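4.2 Handling of tableware and small appliances

The vendor's brochure presents the Vollau kit as ready for domestic work "out of the box". We bought one set at list price and had no contact with the seller beyond the order itself. Lumanlan and Strebel collected all the demonstrations in this section during January, using the hand-held gripper as supplied.

The claim we most doubted was that a novice needs no instruction. Kofler, who had not used the tool before, followed the printed guide and gave up at the calibration page, where two of the steps contradict each other. With help from a colleague she was recording within 47 minutes. We would call that acceptable, but it is a long way from the brochure's wording.

Cutlery was the harder test. A fork lying on a plate offers little for the fingers to close on, and the guide's advice to "approach from above" says nothing about the rim. Figure 3 gives the view from the tool over one of our breakfast layouts, with the fork and spoon on the pink plate and the toaster at the back of the table.

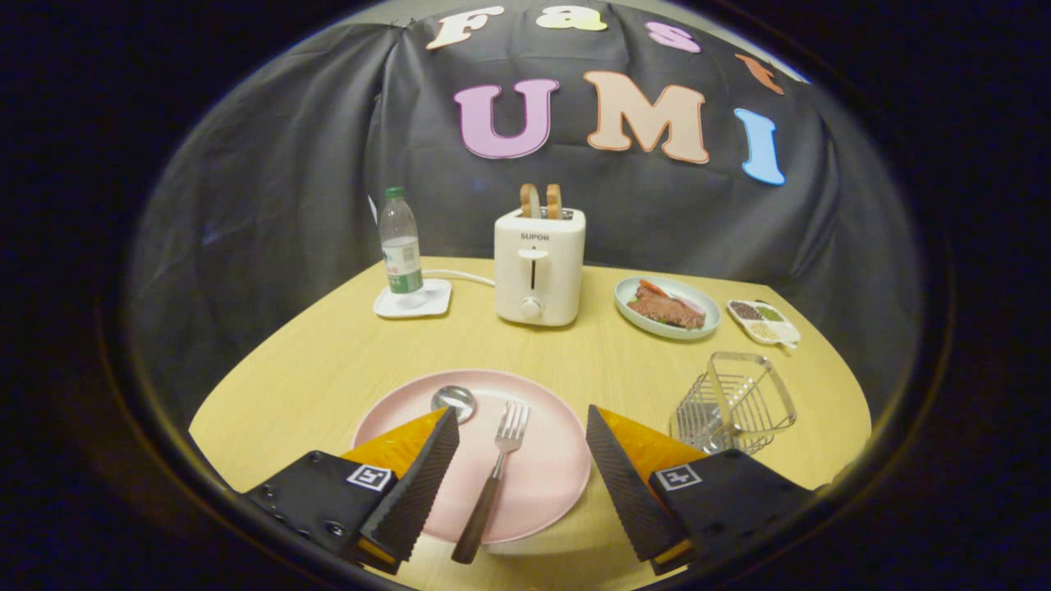 Figure 3. Breakfast layout from the gripper's camera. Both finger markers are in view.

The policy trained on these demonstrations did well with bread and poorly with forks, and the vendor's own results leave forks out altogether. We also question the suggestion that more data would settle the matter. Ruotsalainen retrained with the full set of 3497 episodes and saw no gain on cutlery that we would be willing to defend. Wider lighting conditions were not tried.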